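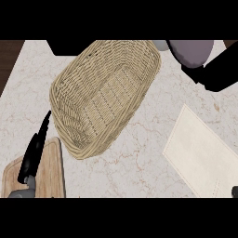
第七讲的内容是仿真环境下的双臂协作搬运，对应实验三。前六讲只涉及单臂，抓取点由物体质心和主轴方向直接给出；物体长度超过单爪可稳定夹持的范围以后，这种做法不再适用，需要两个末端各取一个接触区域，并在整个搬运过程中保持相对位姿。本次实验的对象是藤编篮，斜放在大理石台面上，长轴从右上指向左下，左下侧的黑色夹指指向篮沿，尚未接触。台面上另有砧板和餐垫，三者的朝向均不与图像边对齐，因此不要在图像坐标系下直接套用轴对齐包围盒。接触区域应在篮体坐标系中定义，再变换到台面坐标系。

7.1 坐标系约定

本讲使用五个坐标系：世界系W，台面系T，物体系O，左臂末端系L，右臂末端系R。T的原点取台面几何中心，z轴竖直向上。O的原点取篮底内表面中心，x轴沿长轴，y轴沿短轴，z轴朝篮口。L和R的原点取两指指尖连线的中点，z轴为接近方向，y轴为开合方向。

所有位姿以四乘四齐次矩阵存储，长度单位为米，角度单位为弧度。作业中凡使用四元数，一律按（w, x, y, z）排列。上一届有三组混用了两种排列，仿真能够运行，但末端姿态全部错误，扣分较多。Jellgate导出的轨迹文件采用（x, y, z, w），读入时须先转换。

7.2 抓取约束

设物体系相对世界系的变换为T_WO，左右末端在物体系中的期望位姿为T_OL和T_OR，则

T_WL = T_WO · T_OL
T_WR = T_WO · T_OR

由此得到两末端的相对位姿

T_LR = T_OL的逆 · T_OR

双侧夹持建立后，T_LR在搬运阶段应为常量。若偏差超出容许范围，物体将承受内力。刚体模型下内力表现为接触力突增；编织物在仿真中以刚体近似，真实篮体会先发生形变，两者的数值不可直接比较。

内力的计算采用抓取矩阵G。接触力向量f满足 G·f = w，其中w为物体所受外力旋量的负值。f可分解为两部分：由G的伪逆给出的最小范数解，以及位于G零空间内的内力分量。控制器只调节后者，目标是使每个接触点的法向力为正，且合力位于摩擦锥以内。

7.3 接触区域的选取

篮沿粗而圆，截面可近似为圆形，适合平行夹指从上方跨夹。选取时考虑以下条件：

（1）两个接触区域分别位于长轴两端，关于O的原点对称或接近对称。
（2）夹指接近方向与台面法线的夹角不大于30度。
（3）内侧夹指进入篮内后，与篮壁保持间隙。篮壁自篮沿向底部内收，下探过深会先碰到壁面，程序中须单独检查这一项。
（4）接近路径不经过砧板和餐垫上方的保护体。保护体高度在配置文件中给出，不得自行修改。

满足以上条件的候选一般不止一组，按可操作度排序。可操作度取两臂雅可比矩阵最小奇异值中的较小者，不取二者之和。取和会使一臂接近奇异而另一臂裕度很大的构型得到较高分值。

7.4 同步

规划阶段给出的是物体轨迹，两臂轨迹由7.2节的约束导出，因此几何上是同步的。执行阶段的偏差主要来自两臂控制周期的相位差和关节跟踪误差。Stonik控制接口允许设置公共时钟，实验中必须启用。未启用时，两臂各自以收到指令的时刻为零点。

搬运速度由较慢的一臂决定。先分别对两臂做时间参数化，再取各路径段的较长时间，重新计算加速度并检验关节限值。注意第二次参数化之后限值仍可能被突破，通常发生在路径段的衔接处。

7.5 实验三要求

任务：双臂夹持篮沿两端，竖直提起，绕台面法线转动90度，放回台面。转动过程中篮底保持水平。

评分：满分为100分，其中仿真结果占70分，报告占30分。仿真部分由脚本自动评定，使用未公开的初始摆放。报告部分由Natalina Donati和Wellington Frota批阅。

报告须包含：所选接触区域在物体系中的坐标及选取依据；T_LR偏差随时间变化的曲线，平移与转动分开绘制；失败案例至少一例，附日志片段和原因分析。只提交成功案例的报告，该项按零分计。

代码放在Morelli仓库各组的lab3分支下，入口文件名不变。周五18:00锁定分支，之后的提交不计。环境安装问题先查阅仓库中的说明，仍未解决的联系Boris Dvořáček，来信附完整报错信息。

7.6 常见错误

夹指闭合后立即提升。闭合指令返回不代表接触力已经稳定，应读取力反馈，待两侧均进入阈值区间再进入下一状态。

将T_WO视为常量。物体在夹持瞬间会有微小移动，夹持完成后应重新估计一次T_WO，并据此更新T_OL和T_OR。

碰撞检测中遗漏臂间检测。默认配置只检测臂与环境，臂间检测需在Bikum模块中另行打开。转动过程中两臂前臂距离较近，这一项影响较大。

释放次序不当。应在篮底接触台面、法向支撑力建立之后，两侧同时张开。

思考题（不计分）：若右臂末端改为单点接触，G的秩如何变化？此时7.5节的任务是否仍可完成？

下一讲由Elisa Barbieri讲授接触力估计，请预习讲义附录B中关于摩擦锥线性化的部分。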